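About Vestoldale

Most pages like this one begin with a story about a kitchen table and a dream. We had a rented unit, a van that needed a new clutch, and a growing suspicion that the home organizing business was selling people baskets they didn't need. Vestoldale started from that suspicion and hasn't lost it.

We clear and tidy rooms people live in. Tables, counters, shelves, the chair with the coats on it. We don't sell storage. If you already own 30 matching bins and the hallway is still a mess, another five will not save you, and we would prefer that you keep your money.

Our founder, Defne Bayram, spent years working in a furniture store, where she heard a lot of promises made about coffee tables. She is still doubtful about most of them. Glossy dark tops in particular get sold as "easy to keep clear." We have yet to see the evidence. A shiny surface shows you everything you put down on it, and then shows it to you again upside down.
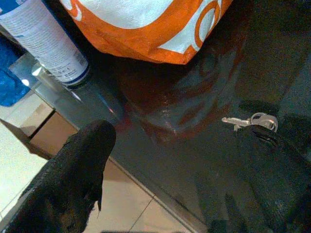
An orange-and-white bag and a white container on a dark, glossy tabletop.

Plastic bags are where we usually begin. A bag gets set down for a minute and becomes part of the furniture, and people stop seeing it. Our method, if it deserves the word, is to pick up each thing, ask whether it lives in this room, and carry it to where it does live. Then we wipe the table. Other firms have a name for this and a certificate to go with it. We looked into the certificate and decided against it.

What we charge

A single room is 500. A whole house is quoted after a visit and will not go over 2000, whatever the garage looks like. You'll get the figure in writing before we touch anything.

What we won't promise

We won't tell you that a clear table will change your life, help you sleep or fix your marriage. Some clients say they feel better afterward. Some call us again in September with the same table. Both are fine with us, though we do wonder about the second group.

Where we work

We cover Rutach and Athumani, and Jokura when the road is open. Please be home for the first visit. We don't throw anything out on a guess, and we'll need you there to say what stays.

Page last updated 24 September 2021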